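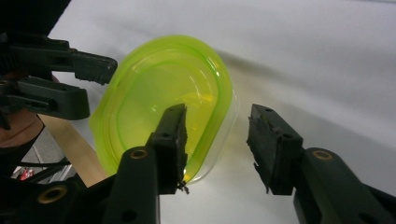
켈케오, 2020년 5월 25일

켈케오 작업실의 데이터 수집 소식을 전해 드립니다. 저는 한국어가 모국어가 아니어서 표현이 조금 딱딱할 수 있습니다. 너그럽게 읽어 주시면 감사하겠습니다.

이번 달부터 우리 팀은 두 손으로 하는 동작의 예시를 모으고 있습니다. 과제의 이름은 젠디사노입니다. 사람이 손에 드는 그리퍼를 양손에 하나씩 잡고, 식품 용기를 집어서 기울이고, 다른 쪽 그리퍼로 넘겨줍니다. 그리퍼에 달린 카메라가 이 과정을 기록하고, 그 기록이 학습 시스템의 교재가 됩니다. 목표는 예시 1000개이며, 지금까지 599개를 저장했습니다. 그중에서 검사를 통과한 것은 523개입니다.

연두색 반투명 용기를 고른 사람은 페레슈테 안사리 씨입니다. 안사리 씨는 처음에 불투명한 그릇으로 시작하자는 의견도 검토했습니다. 그러나 빛이 통과하는 플라스틱은 카메라의 각도에 따라 색이 많이 달라지고, 투명한 부분은 흰 바닥 위에서 경계를 찾기가 어렵습니다. 학습 시스템이 나중에 어려워할 물건이라면 일찍 보여 주는 것이 좋다고 우리는 판단했습니다. 바닥이 위로 온 자세, 옆으로 기운 자세, 입구가 위를 향한 자세를 모두 비슷한 비율로 모으려고 합니다. 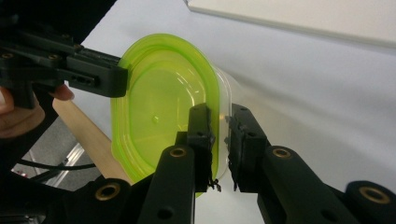

집는 위치도 한 가지로 정하지 않았습니다. 기록하는 사람은 테두리를 잡아도 되고, 벽을 안쪽과 바깥쪽에서 함께 잡아도 됩니다. 다만 한쪽 그리퍼가 용기를 놓기 전에 다른 쪽이 먼저 확실히 잡아야 합니다. 두 그리퍼가 동시에 열린 기록은 검사에서 제외합니다. 너무 빨리 움직여서 영상이 흐려진 기록도 제외합니다. 제외된 기록은 지우지 않고 따로 보관하며, 실패를 구별하는 실험에 쓸 계획입니다.

손가락 패드의 고무는 생각보다 빨리 닳습니다. 가장자리가 거칠어진 패드로 기록한 예시도 우리는 그대로 사용합니다. 실제 현장의 장비도 언제나 새것은 아니기 때문입니다. 그래도 패드를 교체한 날에는 꼭 기록표에 적어 주십시오. 지난주에 이 칸이 비어 있는 표가 여러 장 있었습니다.

한 번의 수집은 30분으로 제한합니다. 그리퍼를 오래 들고 있으면 손목이 피곤해지고, 동작이 점점 작아지는 것을 우리가 데이터에서 확인했습니다. 쉬는 동안에는 방금 저장한 파일이 열리는지 확인해 주시기 바랍니다.

다음 단계에서는 뚜껑이 있는 용기를 추가합니다. 노스틀리 작업실도 같은 절차로 수집을 시작할 예정이며, 12월에는 두 곳의 자료를 합쳐서 첫 학습 결과를 비교하려고 합니다. 참여를 원하시는 분은 가파리 건물 안내 데스크에 이름과 가능한 시간을 남겨 주십시오. 처음 오시는 분께는 안사리 씨가 그리퍼 잡는 방법을 직접 알려 드립니다.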